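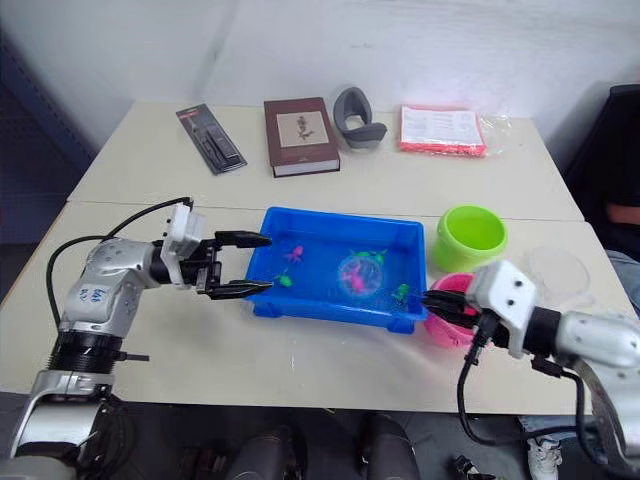
## Minutes: Working Group on Safe Practice for Two-Arm Handling Cells

**Date:** 2018-02-19
**Present:** B. Oosthuizen (chair), J. Joubert (minutes), representatives of Drukon and Cosirton
**Apologies:** Hendricks

### 1. Previous minutes

The minutes of the January meeting were approved with one correction to item 4: "should" to read "shall".

### 2. Work with open water

The group considered draft clause 9. It was agreed that:

- a tray of water on the work table shall have raised sides and be filled to a shallow level only;
- cables shall be kept clear of the tray, and those hanging past the table edge shall be tied back;
- grippers shall be wiped down after every 100 cycles.

The Drukon representative asked that the limit be 200 cycles. The proposal was not carried and the objection was noted.

### 3. Persons near the cell

Mr Joubert reported that the draft gives no rule for seated observers. The chair proposed a marked line on the floor and a stop button within reach of the chair. Cosirton will supply wording.

### 4. Items on the table

Objects not needed for the task shall be kept to the rear of the table, out of reach of both arms. Agreed.

### 5. Actions

- Mr Oosthuizen: circulate clause 9 as amended.
- Cosirton: wording for item 3.
- Mr Joubert: ask Futuria for 2 copies of its cable guide.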